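About the Verham Robot Club

School robot clubs tend to promise a lot. We have read the brochures, and we don't believe that an hour with a motor turns anybody into an engineer. Ours meets on Saturday at the Trindora building in Verham, and for most of this year it has been trying to get a robot arm to tidy up plastic cups and bowls.
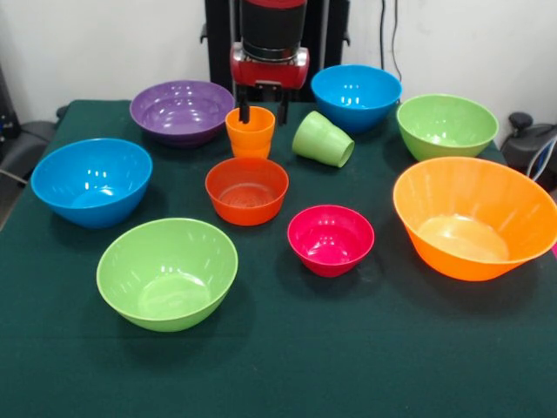

It is slow work. The club has 165 members on its list, which sounds grand until you learn that the list never drops anyone. A team is 3 pupils, and each keeps its own log. By October we had 334 attempts written up, failures included, and we ask for the failures first. A good grasp tells you very little if you can't do it again with the cup turned over.

We enter the Gilamar Cup each year. We have come away with 2 certificates, both for taking part, and we would treat any club that boasts about its trophies with some caution.

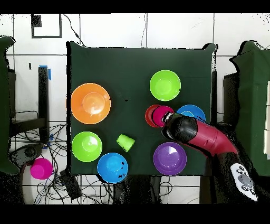 Koutsoukos wrote to us that a child could clear the table in ten seconds, so what is the point? Fair question. We put it to every new member, and those who can't stand it usually leave by the second week.

New pupils may join at the start of any term. No experience is needed, and we make no claims about careers.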